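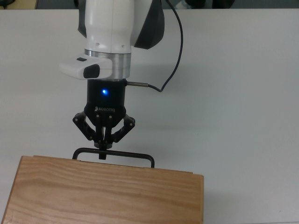

# Prastier reformulates side dish line, drops shared dairy equipment

4 Apr 2019

Prastier has changed the recipes of its chilled side dishes and moved them to a separate production line that handles no milk, egg, peanut or tree nut ingredients. The first reformulated trays shipped to stores this week. The rest of the range follows in July.

The change covers the creamed corn, the mashed potatoes, the green bean tray and the sweet potato bake. The braised cabbage already met the new specification and keeps its current recipe and label.

Until now the side dishes were cooked on the same kettles as the company's cheese sauces, with a wash between runs. Labels carried a "may contain milk" statement for that reason. Under the new arrangement the sauces stay at the Michalski plant and the sides are cooked and packed at Stornero, where the ingredient store, kettles and filling heads are reserved for the range.

"A wash can work, but you have to prove it every time, and a kettle with a scraper has a lot of places where milk protein can sit," said Nusrat Shaikh, who runs product safety at Prastier. "Moving the line was more expensive and simpler to check."

Shaikh's team ran 137 surface swabs and product tests at Stornero before the first sale batch was released. Each batch is now held until a milk protein test comes back, and the first tray after any line stop is pulled for testing as well. The company has not published the detection limit it uses.

## What changed in the recipes

The creamed corn took the longest to rework. The old version relied on butter and cream for body. The new one purees part of the corn with its cooking liquid and thickens it with potato starch, with sunflower oil replacing the butter. It is also free of wheat flour, which the earlier sauce used.

Janaína Barbosa, the recipe developer on the project, said coconut milk was tried first and rejected on flavor. Oat drink gave a better taste but brought in a gluten question the company did not want to manage on this line.

"Starch alone goes gluey when it is chilled and reheated," Barbosa said. "The pureed corn does most of the work, and the starch only has to stop it from separating."

The mashed potatoes now use olive oil and a small amount of the potato water, returned to the mash after the potatoes have been riced. Barbosa said the order matters - oil goes in before the liquid, while the potatoes are still hot, or the texture turns pasty. The sweet potato bake loses its pecan topping and gets toasted pumpkin seeds and brown sugar. The green beans needed the smallest change, a swap from butter to oil, with the garlic and dill left as they were.

Salt is unchanged in all four dishes. Fat is slightly lower in the corn and the mash.

## Sizes and heating

Trays will be sold in a 400 gram size only. The smaller tray is being dropped, as it used a different sealing tool that was not moved to Stornero. Shelf life is shorter than before on the creamed corn and unchanged on the others, and the use-by date is printed on the short side of the sleeve.

Oven directions have been rewritten. The corn and the mash should be heated covered and stirred once halfway through. The sweet potato bake is heated uncovered so the seeds stay crisp. Microwave directions are given for every tray except the bake.

## Labels during the changeover

Old and new trays will be in stores at the same time until July. The new sleeves have a green band and list the excluded allergens on the front. Trays with the older sleeve and the "may contain milk" statement were made on shared equipment and should be treated that way, even where the dish name is the same.

Soy and sesame are not used in the four recipes but are not part of the front-of-pack claim. Shaikh said the supplier checks for sesame were still open, mainly on the pumpkin seeds.

Grocery chain Flaltum will carry the full range in 95 stores at first. Independent shops can order through Prastier's usual distributors, with a minimum of 100 trays per order, mixed across the range.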